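Prundilo wipe-clean tablecloth, 2 months of daily use

Posted Mar 24, 2019 in Kitchen and Table

I want to write about a tablecloth, and I know it is a small thing to write so much about. But when I was looking for one, I found only reviews of one line ("nice, arrived quickly") and this didn't help me to decide. So I will try to put down everything I would have liked to read before I paid.

First, our situation. We are two adults and two children, and we eat all our meals at the same table. It is an old table with an extension leaf in the middle, and the leaf is a different colour from the rest, because the previous owner kept it in a cupboard and the sun never reached it. I used cotton tablecloths for many years. My grandmother gave me four and I love them, but with cotton you wash, you iron, and the same evening somebody puts down a spoon with tomato sauce. I was washing three cloths a week. In winter they hung on the radiators all the time and the flat smelled of washing.

My neighbour Paraschiva Gavrilă has had a wipe-clean cloth since last July and she told me to stop being romantic. So I started to look.

What I compared

I looked at three makers. The Clirkov was the cheapest and I did buy a small piece of it to try on the balcony table. It was very thin. After one week it had a white line at every fold, and when you pressed a nail on it, the mark stayed. I can't recommend it for indoors, although for one summer party it would be fine.

The Hlongwane is the opposite. It is coated cotton, heavy, with a beautiful matt surface, and the colours are quiet. A friend from my choir, Ravindra Tyagi, owns it and I have eaten at his table many times. It hangs almost like real fabric. The problem for me was the price, and also that it takes stains more easily than a shiny one. He has a yellow ring from a curry dish which he covers with the bread basket.

The Prundilo is in the middle. It is shiny, it doesn't pretend to be linen, and it comes in plain colours, stripes, checks and one pattern with lemons. I ordered it by the metre from a household shop near the station, where the woman cuts it from the roll while you wait. If you order online, it comes folded in a flat packet. Please remember this difference, I come back to it.

The first days

The smell is real. All cloths of this kind have it, a smell like a new shower curtain. With the Prundilo it was strong on the first evening and on the second evening I only noticed it when I put my face near. By the end of the week it was gone. I had opened the windows and left the cloth hanging over a door, which I think helped. If you are sensitive to such smells, don't put it on the table on the day when guests come.

The second thing is the creases. I bought another one later for my mother, online, and it came in the packet with very sharp folds, like a road map. The leaflet says that the folds will relax by themselves in 60 hours. They didn't. After this time the small ones were softer, but the main fold in the middle was still standing up and a glass placed on it was not steady. What worked was a hair dryer on the low setting, moved slowly, and then a few heavy books on the place while it cooled. Don't use an iron directly. I tried it on a corner, with a tea towel between, and the corner is now a little more shiny than the others and slightly shrunken. 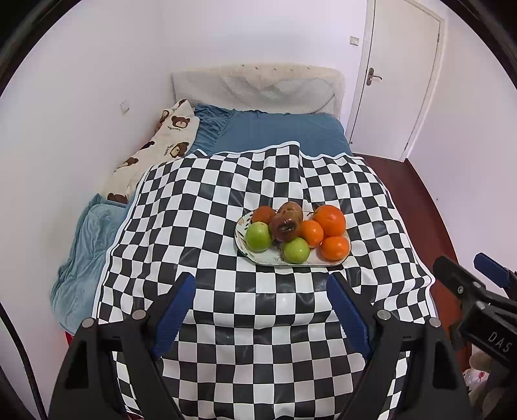

The piece cut from the roll had a different problem, it wanted to curl up at both ends. For this the solution is simply to turn it over for one night. In the morning it was lying almost flat.

Daily use

Now the good part. It wipes clean in a few seconds. I use a damp cloth with one drop of washing-up liquid and then a dry one, because otherwise you see stripes when the light comes from the side. This is the weak point of every shiny surface. If your kitchen has a window at table height, you will see each fingerprint between breakfast and noon. In the evening with the lamp you don't see them at all.

I made notes about stains, so here are my results after two months.

Tomato sauce: comes off completely, also when it was left overnight.

Coffee and black tea: comes off, but if a wet cup stands for a whole afternoon there is a light ring. A little baking soda removed it.

Beetroot: I was afraid of it. Fresh, no trace. After one hour, a pink shadow which went away slowly in some days.

Turmeric: does not come off. I have one yellow point the size of a lentil and I have tried everything. On a dark colour you wouldn't see it.

Ballpoint pen: does not come off either, or only partly with alcohol, and the alcohol made the surface dull. My son did his mathematics homework there and one multiplication has stayed with us.

Candle wax: let it become hard and lift it with a plastic card. Easy.

About heat I must be more serious. This is plastic on a thin fleece back, and a hot pot will destroy it. A normal dinner plate with hot soup is no problem. A teapot I put on a cork mat. I put a baking dish on a folded towel once, in a hurry, and there is a place now where the surface is a bit wavy. It was my fault, the leaflet warns about it, but I think the warning should be bigger than it is.

The fleece back is a thing I want to praise. With the cheap cloth, everything slipped. The children pulled on one side and the glasses travelled. The Prundilo stays where you put it on a wooden table. On my mother's table, which has a glass top, it slips a little, and she uses the metal clips from Tiller, four pieces, one for each side. They are strong, and perhaps too strong, since they left small marks on the edge. I would put a bit of felt inside.

Cutting and sizes

You can cut it with normal household scissors and it doesn't fray, so you don't need to sew anything. This is good if you have an unusual table like ours. For the extension leaf I cut a second piece and lay it over the first with a small overlap. It is not very elegant, but from a chair you don't notice it. If you choose a pattern with squares or stripes, take some extra length, because you will want the lines to meet. I cut mine first and thought about this later.

The cut edge is of course plain. The ready-made sizes have a proper finished border and look more complete. If your table is a standard size I would take the ready-made one, even if it costs a little more.

For a round table I have no experience. Paraschiva has one, and she says that a stiff cloth makes ugly points around a circle and that she had to choose a thinner quality for this reason.

How long will it last

The packet says that the surface is tested for 3,000 wipes. I can't check such a number and I don't know who has the patience for it. At our house it gets wiped four or five times each day, so if the number is true we should have it for well over a year. After two months the surface looks the same as at the beginning, except for the damages I confessed already. The corners of the table are the place where I expect the first hole. Paraschiva has put a small round of self-adhesive felt on each corner of her table, under the cloth, and hers has no wear there yet. I have copied her.

On the website of the shop there are 1,871 ratings, and most of them are very good. I read many of the bad ones – I always do this – and they were nearly all about the folds or the smell. Only a few people wrote that the print rubbed off, and these had used a scouring powder or the rough side of the sponge. So use only the soft side.

What I don't like

It is cold under the arms in the morning. With cotton you can rest your elbows and it feels friendly, and this one feels like the table of a school canteen until it has warmed up. In summer I suppose the opposite will happen and bare arms will stick to it. I will write a line here when I know.

It also makes sound. When you put down a fork it is quieter than on wood, but when the children move their knees under the hanging part, it rustles. My husband, who reads the newspaper at breakfast, mentions this more often than is necessary.

And it can't be folded and put away in a drawer like a normal cloth. You have to roll it, best on a cardboard tube, and then find a place for the tube. Ours stands behind the kitchen door.

My opinion

I give it four stars from five. I would buy it again, from the roll if possible and in a darker colour than I took. For families with small children, or for anyone who does crafts at the dining table, it is worth the money. If you are two quiet people who eat carefully and like the feeling of fabric, save for the Hlongwane and keep the turmeric far from it.

My grandmother's cotton ones are washed and ironed and lie in the cupboard for Easter.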